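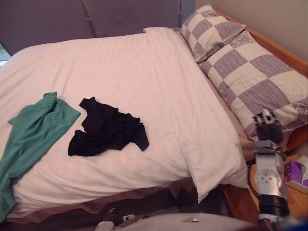 Two garments on a made-up bed, with checkered pillows at the head.

Resin price and stock changes, 08/05/2022

Tellance standard gray resin is back in the Vedham warehouse. The new lot has 288 one-liter bottles, and orders held over from last month ship first. Cure time is unchanged at 3 seconds per layer on most monochrome printers, with a bottom exposure of 28 to 35 seconds.

The price of the Kairys washable series goes up on all colors at the end of May. Open quotes keep the old price until they expire. Water-washed parts should still be dried fully before final curing – trapped moisture causes surface cracking on walls under two millimeters.

Vemach replacement film is now sold in sheets as well as pre-cut. One sheet covers a vat up to 400 square centimeters. Tension it evenly, working across the frame from opposite screws, and run a leak test with water before pouring resin.

The part number for the large pre-cut film has changed to 567. The old number still works in the search box, but please use the new one on purchase orders.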